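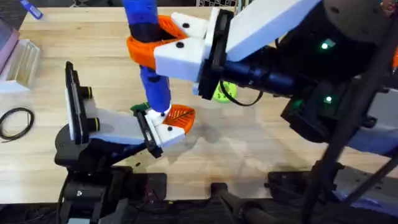

Wooden tabletop, with equipment in position above it.

THE WALURA CROSSING
A notice in the matter of the ferry bell

The Harbour Office at Walura regrets to inform residents of the lower town that the bell formerly hung at the ferry stage has been entered in the register as missing. The entry was made on 02/11/2019 by the Deputy Registrar, Ulla Engström, in black ink, and was countersigned by Modupe Isah of the Bremeo side.

The Office wishes it to be understood that the bell had not been rung since the last boat was withdrawn. Residents who have reported hearing it at night are thanked for their letters. There are 49 of these on file. All have been read.

Miss Engström was instructed to visit each correspondent and take a statement. She began in Eze Street, where Nneka Lawal, a retired ticket clerk, gave her tea and confirmed that the bell sounded shortly before dawn, 12 strokes, with a pause after the third - as it had always been rung by her late husband when there was fog on the water.

"Was there fog?" asked Miss Engström, whose form required it.

"There was for me," said Mrs Lawal.

The form allowed 30 words for remarks. Miss Engström wrote those four and closed the folder.

It is recorded that she did not return directly to the Office. She walked down to the stage, where the bracket was still bolted to its post and the rope lay coiled beneath it, and she remained there for the greater part of the night. Her claim for overtime was submitted in the usual manner. Under "purpose of duty" she had entered the word "waiting". The claim was approved by the Registrar, Ese Iyamu, who made no comment, though he was seen the following evening on the same bench with his collar up.

The Office has since resolved that the register entry shall be amended. The word "missing" is to be struck out and the words "not at present visible" put in its place. Residents are asked to keep the steps clear before dawn, and to carry a lamp.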